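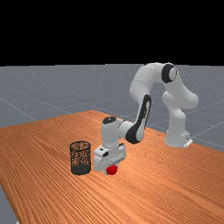 Wie viele Demonstrationen braucht ihr für eine einfache Greifaufgabe in der Simulation?

Hallo zusammen, ich sammle seit Juni Demos für eine Policy per Behavior Cloning und bin total begeistert, wie weit man als Einzelperson inzwischen kommt! Meine Aufgabe ist bewusst klein: der rote Würfel soll vom Holztisch in den dunklen Drahtkorb, der gleich links neben dem Greifer steht. Ich steuere den weißen Arm mit einem Gamepad und nehme Gelenkwinkel, Greiferöffnung und das Kamerabild auf. Bisher habe ich 100 Durchgänge, alle mit derselben Korbposition, der Würfel wandert nur ein kleines Stück. Die trainierte Policy fährt wunderschön über den Würfel, bleibt dann aber bei vielen Versuchen knapp darüber hängen und senkt sich nicht weiter ab. Liegt das an der Menge? Oder sind meine Demos schlecht? Ich mache oben gern eine kleine Pause, um noch mal zu zielen, vielleicht ist das der Fehler. Das Projekt heißt bei mir Ilto, falls ich mal Updates poste.
Maëlle Girard

Francine Girard
(Nicht verwandt, der Name ist Zufall!) Schönes Projekt, und ja, die Pause ist mein Hauptverdacht. Wenn du jedes Mal über dem Würfel wartest, hast du dort haufenweise Bilder mit der Aktion »nichts tun«, und genau das lernt das Netz dann brav. Bei mir war es exakt so. Wirf beim Export die Schritte raus, in denen sich weder Arm noch Greifer bewegen, aber lass die stehen, in denen der Greifer gerade schließt, sonst packt er nie richtig zu. Danach neu trainieren, bevor du irgendetwas Neues aufnimmst.
Zweiter Punkt: Streuung. Stell den Korb auch mal weiter weg oder nach hinten, und gib dem Würfel pro Durchgang eine zufällige Lage samt Drehung. Im Simulator ist das ein Zweizeiler im Reset, das ist ja das Tolle daran! Mir haben 15 Demos mit absichtlichen Korrekturen (Greifer leicht daneben ansetzen, dann sauber zurückführen) mehr gebracht als ein ganzer Abend perfekter Fahrten. Und schau dir an, was deine Kamera sieht. Beim Absenken verdeckt das Gehäuse den Würfel teilweise, eine zweite Ansicht am Handgelenk hilft da enorm.
Zum Testen nehme ich immer feste Startlagen, die im Training nicht vorkommen. Sonst freut man sich über jeden Zufallstreffer.

Brarnberg
einfach mehr daten, 100 ist nix. bei mir lief es auch erst nach ein paar abenden mehr

Munasinghe
Zur Menge würde ich noch nichts sagen, solange die Pausen drin sind. Prüf aber unbedingt die Zeitstempel. Wenn Bild und Aktion um 2 Schritte gegeneinander verschoben sind, sieht das Ergebnis fast genauso aus wie bei dir: anfahren, zögern, hängen. Spiel eine aufgezeichnete Demo mit identischem Startzustand wieder ab. Landet der Würfel dabei nicht im Korb, steckt der Fehler in der Aufnahme, und du kannst dir das Training erst mal sparen. Dauert keine 5 Minuten und macht sogar Spaß, dem Arm dabei zuzusehen. Poste gern die Kurven der Greiferöffnung, ich schau drüber!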